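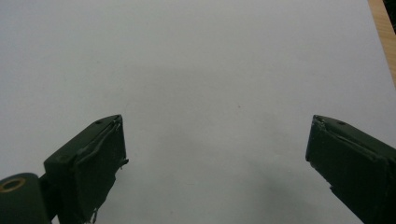

*one small reddish-brown dot, a bit right of the middle*

**Migraine diaries: worth the bother?**

**illow_sal** · Fri 21 July
My clinic in Wedanbridge wants me to keep a headache diary for 12 weeks. Food, sleep, weather, mood, the lot. Has anyone's ever shown them a trigger? I've had migraines most of my life and I doubt a colour-coded chart will crack it.

**ene_paddler**
Kept one through June. I "found" that cheese was the culprit, gave it up, and still had six attacks. You can prove anything if you write enough down.

**tramstop734**
Disagree. Mine didn't find a food but it did show how many days I was taking painkillers. My GP changed the plan on the strength of that.

**illow_sal**
Fair enough, but that's a tally on the fridge. Do they need to know what I had for lunch?
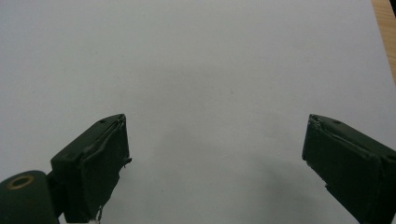

*plain pale surface, wood at the top right corner*

**ene_paddler**
They'll say yes. The Brullbridge support group handed out a form with five pages per week. I'd like to see who reads it.

**tramstop734**
So don't fill in five pages. Date, how bad, what you took. Ask at the appointment which bits they'll use.

**illow_sal**
I'll try your short version, no lunches. Still not convinced, and I'm keeping my cheese.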